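Sink bay notes, April, 09:15

Checked both sink units against the layout sheet before any further work in the bay. The white cabinet with the basin top stays on the left. The second unit, on the dark gray metal stand, keeps its black faucet for now. Jabari Massawe wants it changed to match the other – no decision yet, and the Sosberg order is still open.

Clearances: 450 mm wanted between the front of the cabinet and the nearest fixed item, 400 mm accepted by Hiyori. Measured 400 on the second try, after shifting the stand toward the wall. Marked the feet with tape.

Level: stand was out by 2 mm at the rear. Shimmed, rechecked after 15 minutes, no change.

Small items. Bin stays on the floor by the white cabinet. Cup stays on the counter of the second unit, bottle on the basin of the first. Anything else that turns up on the counters goes back to the shelving at the end of the day.
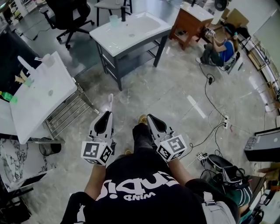 Cable runs need a proper route. Power strip to move closer to the right-hand wall, with covers wherever a cable crosses the walkway. Hiyori Tanabe has asked Odera for a price on low-profile covers; Truvon's were too tall for chair casters.

Open: faucet decision, cable covers, second coat of sealant on the basin joint.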